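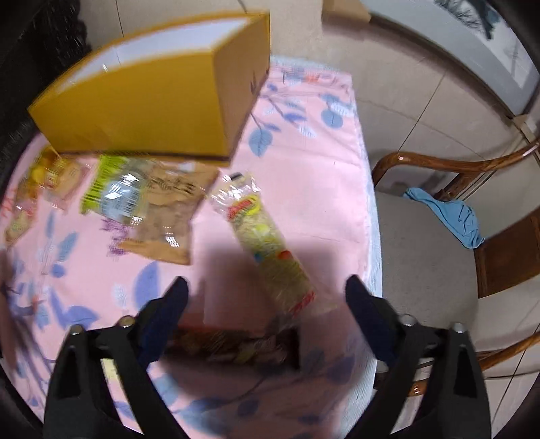

Packing table, Room 8: yellow carton, packaged snacks and table covering.

SKOLLOTTON RESIDENTIAL CENTER
Snack Packing and Storage Inspection: Checklist with Comments
Area: Room 8, packing table and dry goods shelving
Inspected by: Despina Drakos, Food Safety and Housekeeping
Date of inspection: 13 Feb 2023
Responsible unit: Resident Services, Firelden Wing

Ratings used: S (satisfactory), C (correction required), N/A (not applicable). Items rated C must be corrected by the unit and initialed on the copy kept in the room. Comments form part of the record.

SECTION 1. TABLE AND WORK SURFACE

1.1 Table is stable and does not rock when leaned on.
Rating: S
Comment: Tested at all corners.

1.2 Surface is covered with a material that can be wiped clean.
Rating: C
Comment: The pink leaf-print cloth with the fringed border is in use as the working surface. It is suitable for serving. For packing, a wipeable cover is to be placed over it or the cloth is to be removed. Dust and crumbs collect along the fringe and were found on the side nearest the wall.

1.3 Cloth does not hang where it may be caught by a person or a cart.
Rating: C
Comment: The cloth drops over the edge of the table toward the floor. Carts from the Firelden Wing pass on this side. Fold the overhang under and secure it with table clips, or turn the cloth so that the longer drop faces the wall.

1.4 Open drinks and personal items are kept off the table during packing.
Rating: S
Comment: None.

SECTION 2. CARTONS

2.1 Cartons are clean, dry and free of damage.
Rating: S
Comment: The yellow carton was checked inside and out. White inner walls are unmarked. No soft spots in the base.

2.2 Cartons are set down flat and fully supported before filling.
Rating: C
Comment: Cartons are not to be tilted over packages already laid out on the cloth. Set the carton down in a clear space first, then bring the packages to it. The rim of a carton can split a thin wrapper without the damage being noticed until the package is opened.

2.3 Flaps are folded back fully while the carton is being filled.
Rating: S
Comment: None.

2.4 Filled cartons do not exceed the posted weight limit.
Rating: S
Comment: Two cartons were weighed at random. Both were well under the limit.

2.5 Cartons are labeled with contents and packing date before leaving the table.
Rating: C
Comment: One Bralier carton on the lower shelf had no packing date. The unit could not confirm when it had been filled. The contents were taken out and checked one at a time, and the carton was relabeled during the inspection.

SECTION 3. SNACK PACKAGES

3.1 Packages are laid out in a single layer so that each can be checked.
Rating: S
Comment: Packages are spread across the cloth and not piled. Continue this practice. Leave more space between the packages and the carton.

3.2 Wrappers are intact, with no open seams or punctures.
Rating: S
Comment: Each package on the table was turned over and its seams checked. Creased or crinkled plastic is acceptable where the seal holds. Any package that has lost its air is to be set aside.

3.3 Use-by dates are present and readable.
Rating: S
Comment: The nearest date found was in March. That package was moved to the front of the shelf.

3.4 Packages containing nuts, milk or wheat are packed separately where a resident's meal plan requires it.
Rating: C
Comment: The allergy sheet on the wall is an old version. Replace with the current sheet from Resident Services. Staff on duty knew the correct procedure when asked.

3.5 Individual packages do not exceed 200 g for bedside distribution.
Rating: S
Comment: One item at 215 g was found in the bedside tray. It was moved to the common room supply and the rating was left unchanged.

SECTION 4. STORAGE AND RECORDS

4.1 Dry goods shelving is clean and the lowest shelf is clear of the floor.
Rating: S
Comment: None.

4.2 Deliveries from Sotiropoulos are signed for and entered in the log on arrival.
Rating: S
Comment: Signatures complete. The log shows 1,814 packages received since the book was opened. The running total was checked against the delivery slips and agrees.

4.3 Evidence of pests.
Rating: S
Comment: No droppings, gnawed board or insect traces. Traps behind the shelving are in place and dated.

4.4 Hand-washing sink is accessible, with soap and paper towels.
Rating: C
Comment: Towel dispenser empty. Refilled before the inspector left the room. Add the dispenser to the opening checks.

4.5 Floor around the table is clear.
Rating: S
Comment: Flattened cartons had been taken to the recycling point.

SUMMARY OF CORRECTIONS

1.2 Provide a wipeable cover for packing, or remove the cloth.
1.3 Secure or turn the cloth on the cart side.
2.2 Remind packing staff to set cartons down flat in a clear space.
2.5 Label every carton before it leaves the table.
3.4 Post the current allergy sheet.
4.4 Add the towel dispenser to the opening checks.

Items 3.4 and 4.4 are to be completed by the end of the next shift. The remaining items will be reviewed at the March inspection. Questions about ratings should be sent in writing to the Food Safety and Housekeeping office, with the item number quoted.

Signed: Despina Drakos
Copy to: Resident Services; Firelden Wing desk; room file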